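Benchtop & Small Automation Forum > Buying, Budgets and Planning
Thread: Second arm now, or spend it on the boring stuff?

dcrabtree
Posted 7:42 am

Budget season again, so I have been handed a spreadsheet with one cell in it and told to be creative.

We are a small shop (Plelwood, we do textile handling trials for people who launder things by the ton) and I have 3,000 dollars left on the equipment line that has to be committed before the end of May or it goes back to wherever money goes. We have one two-arm bench running cloth folding and picking. My boss would like a second bench. My boss would also like a boat.

What I can really afford is one of these:

Option A. A used single arm from a guy who swears it has low hours. Everything on the used market has low hours. I have yet to meet the person who put the high hours on anything.

Option B. Spares, fingertips, a proper rail for the arm we already have, cables, and a table that doesn't rock when somebody leans on it.

I lean A because an arm photographs well in the annual review. Talk me out of it or help me do it right.

Derek Crabtree

hexkey_harold
Posted 8:05 am

B. Next question.

moss_and_motors
Posted 8:31 am

What Harold said, with more words. An arm is the cheap part of an arm. You also need something to bolt it to, a power supply, an e-stop, a gripper, a wrist camera if you're doing cloth, and a place for the person who has to stand there. We bought a "complete" used unit from a reseller called Brusten two years back. Complete meant it had both ends. The mounting plate was extra, the cable was extra, and the cable was the wrong cable.

Total for the bits after the arm arrived: 1,454 dollars. I remember the number because I had to explain it in a meeting.

PaulaFromReceiving
Posted 8:50 am

Going to disagree with the pile-on. If the money disappears in May, buy the thing you can't get approved later. Spares you can sneak onto a supplies budget all year, a few dollars at a time, like a raccoon. Capital you can't. Nobody ever got a second arm out of petty cash.

hexkey_harold
Posted 8:58 am

Paula, that is exactly how we ended up with a very nice arm sitting under a tarp since before I got my knee done.

PaulaFromReceiving
Posted 9:03 am

Was it a nice tarp?

dcrabtree
Posted 9:40 am

Fair points all around. Paula's raccoon method is more or less our current policy, except our accounting person has started asking what a "misc. finger" is.

Some background on what wears out here, in case it changes any votes. Fingertips go first. The flat plates are fine for boxes but cloth wants some grip, so we stick pads on them, and the pads come off at the worst possible moment. A set is cheap. Not having a set is expensive, because then two people stand there and discuss it.

Second is cable. I will not be taking questions about cable.

Thân quoted me 175 dollars for a spare set of fingers with pads, which seemed high until I priced my own time making them badly.

tinwhistle
Posted 10:12 am

175 is fine if they fit. Ask for the bolt pattern in writing. We had a set show up that matched the drawing perfectly. The gripper did not match the drawing.

Also what rail are you on? If it's one of the clamp-together kits you should price the brackets before anything else. They hold well enough until you move the arm along a few times and then the whole job becomes tightening things.

moss_and_motors
Posted 10:20 am

Seconding brackets. And if you slide the arm to a new spot, budget time for teaching it where it is. Every move eats a morning. Nobody puts mornings on a purchase order, and I think they should have a part number.

dcrabtree
Posted 11:26 am

Clamp-together kit, yes. Black rail, plate on top, arm bolted to the plate. I went and stood over the bench for a while with my coffee so I could answer properly, and came back with a shopping list and a worse mood.

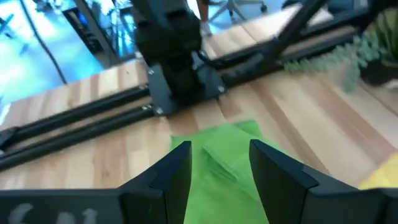 So the list, in the order I would be sad to lose it: spare fingers and pads, brackets for both ends of the rail, a stiffer table, and a shelf so that people stop storing their gardening next to the equipment. I have raised the plants before. The plants have more support in this building than I do.

The table is the one I go back and forth on. It's a nice wooden top and it cleans up well, but I don't love it for repeat work. When one arm stops hard I want the other one to not hear about it. A Flisley steel frame under the same top would probably do, and then I get to keep the top and look thrifty.

What I can't work out is whether fixing the table first makes the second arm easier next year or just makes us look like we didn't need one.

tinwhistle
Posted 11:51 am

Keep the top, brace the legs, bolt it to the wall if they let you. You can get most of the way to stiff with angle stock and a bad attitude. I wouldn't spend real table money until you know the rail layout is final.

PaulaFromReceiving
Posted 12:14 pm

"Makes us look like we didn't need one" is the whole problem with Option B and I'd like that entered into the record. You will fix everything, the bench will run beautifully, and next year they'll say look how well it runs with what you've got.

hexkey_harold
Posted 12:22 pm

Or it runs beautifully and you have numbers. Numbers get you an arm. A second arm that's down half the time gets you a meeting.

Write down every hour lost to pads, brackets and cable before you fix anything. Fix it. Write it down again. That's your request for next year and you didn't even have to make a slide.

moss_and_motors
Posted 12:40 pm

You will have to make a slide.

gravelroad
Posted 1:15 pm

Long-time reader, mostly here for the cable complaints. Has anybody costed the split? Fingers and brackets out of the 3,000, put the rest down as a deposit on a new arm with delivery in the next budget year. Some sellers will do it. Our purchasing people allowed it once and then wrote a rule about it, so check whether yours have the rule yet.

PaulaFromReceiving
Posted 1:21 pm

Gravelroad has the heart of a raccoon. Seconded.

hexkey_harold
Posted 1:29 pm

Deposits are how you buy a thing twice. What happens if the seller folds, or the model changes and your spare fingers don't fit the new one? Get the refund terms on paper or don't do it. I'd still rather see that money sitting on a shelf in a labeled bin.

dcrabtree
Posted 2:47 pm

Talked to purchasing. They do not have the rule yet. I could hear them starting to think about it, so I got off the phone.

Where I've landed for now: 4 sets of fingers from Thân (bolt pattern in writing, thank you tinwhistle), brackets for the rail, angle stock for the legs. That leaves enough to be worth arguing over. I've asked the low-hours guy for a log and he has sent me a photo of the arm next to a truck. It's a good truck.

If he comes up with a log I'll post it for group ridicule. If he doesn't, I'll ask about the deposit, with Harold's refund terms attached.

tinwhistle
Posted 2:55 pm

Did you order the cable?

dcrabtree
Posted 3:02 pm

I said no questions about cable.

moss_and_motors
Posted 3:10 pm

So that's a no. Order two. And measure with the arm at full reach, folded up is how we got ours wrong.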